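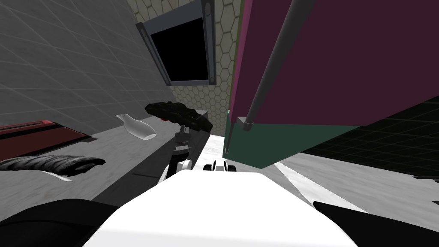
Furkus Lying-In House

The Furkus Lying-In House was a small maternity home in the hill town of Furkus, remembered with a good deal of affection by the families it served. It was opened one March by the midwife Noémi Kun, who had trained at the Katona school and had grown tired of seeing mothers travel half a day over bad roads to give birth among strangers.

The house had 2 birthing rooms, a kitchen that was seldom quiet, and a long back porch where grandmothers waited – often through the night – with their knitting and their opinions. In its first year 98 babies were born there, and in its second 127, after which Kun took on an assistant and held the number at some 100 a year.

Mothers usually stayed a week. Kun was a great believer in soup, open windows and early nursing, and she went on visiting each family at home until the baby was six weeks old.

Her daybooks, along with the linen ledger, are kept at the Barnier library.

See also: Dultance Nursing Circle; Home birth; Postpartum care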